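Granström bench, notebook 4
Thursday, May 12, 2022

Wrapper legibility, single-serve snack bars

Purpose: decide which printed areas on a narrow bar wrapper stay usable for pantry sorting once the film has creased. Iida Partanen wants a rule for the Wornden shelf labels before the next delivery.

Stock: 100 bars from the Dutby carton, lot slip 307. Stored flat since December. Two shelf bins, both cleaned this morning.

Notes

Film is glossy and creases along its length. Glare moves with the angle, so the desk lamp was switched off and only the ceiling light used. Fine print on the folded flap is no good for sorting. Too small, and the flap never sits square to the reader. Dropped from the list of candidate areas.

The back panel is better. Barcode sits on its own white label with a thin dark border, and the QR code is on white as well. Text direction is mixed, some of it sideways and some upside down with the wrapper held this way up. 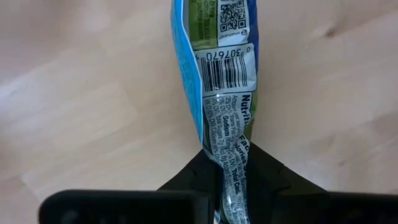
Sorting rule (draft)

Use the barcode first, QR second. Ignore flap text. Flatten the film with a thumb before scanning, never pull on the end seals. Torn wrappers go to the Pramine tray and get written up separately.

Open: whether the bins need a divider. Ask Iida about shelf depth at Wornden.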